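Research > Working Papers > Household Packing and Returns

We use cookies to remember your reading preferences. Accept | Manage settings

Last updated: November

4.2 Cables and the paper mailer

I'll admit that cables were the part of this study I looked forward to the least, and they ended up being my favorite! Lenka Procházka and I had already worked our way through the boxed goods (see 4.1), and those behave pretty much the way you'd expect: a box has sides, you put it against another side, done. A network cable has two ends and a whole lot of opinions in between.

The trouble starts with the coil. People in the Edgate homes mostly wound their cables around one hand, slipped the loop off and pushed it straight into the mailer, and by the time they reached for the flap the loop had opened up again. In the Arer homes we saw more folding (back and forth, like a paper fan), which takes longer but lies flatter. Of the 900 packing episodes we coded, the cable ones had the most restarts, and I counted a restart any time somebody put the thing down and began over.

Then there's the mailer itself. I love a paper mailer, but once it has been opened and crumpled it never goes quite flat, and a lot of our packers used it as a sort of work mat first. They'd lay the cable on top, find the plug, straighten out the piece just behind it, and only then think about getting it inside. Kumarasinghe calls this "staging" in the Ernier report and treats it as wasted time. We don't agree. Packers who staged the cable on the paper had fewer restarts than those who went straight for the opening, and the difference held up in both groups of homes.

Figure 3 shows the sort of layout we mean, with the plug resting on the paper and the rest of the cable still wandering off to one side. We coded a layout like this as "staged, uncoiled."

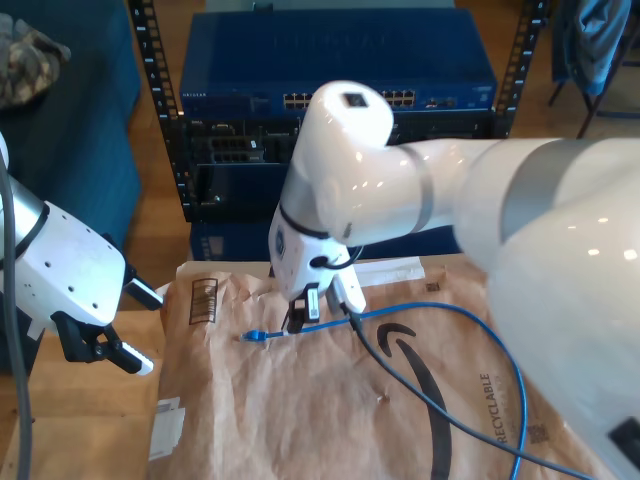
Figure 3. Blue Ethernet cable laid over a crumpled brown paper mailer, held near the middle of its length.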